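Home | Forums | Workshop & Kit | Search | Log in

Arm first or gripper first? Splitting a small budget

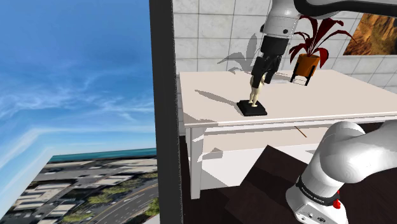
Sim render: white arm, black gripper, figurine on its square base.

plurwood_pat
So we've got money for one arm this year and I'm trying to work out where it goes. The job is moving display figurines from table to packing tray, 90 a day at the most. I've been mocking it up in sim before I sign anything. Endetti want 40% up front and the lead time is 3 months, so if I order in January I'm not running till spring. Do I buy their gripper with it, or get the arm alone and sort fingers later?

gantrygoose
Arm alone. We bought the bundle at our place and the fingers were far too chunky for anything delicate – they've lived in a drawer ever since. Yours look pretty big next to that figure too.

Flekberg_fan
Disagree! Buy the lot from one supplier. We mixed a Flekberg arm with a Brophy gripper and I lost 40 hours to cables and drivers. Add that to your "saving" and see how it looks.

gantrygoose
40 hours once, though. Bad fingers you live with every day.

Flekberg_fan
You can swap fingertips on most of them without binning the whole gripper. Pat, ask for a price on blank tips.

plurwood_pat
Hadn't thought of blank tips, ta. I'm gripping the top half at the moment and leaving the base clear, but I could go lower.

bodger_lou
Can I be boring and ask about the table? Budget for a proper stand, bolted down. And I'd get the plant off there before you start planning paths, those leaves stick out a fair way.

plurwood_pat
Plant can go. Stand wasn't on my list at all – anyone got a rough price?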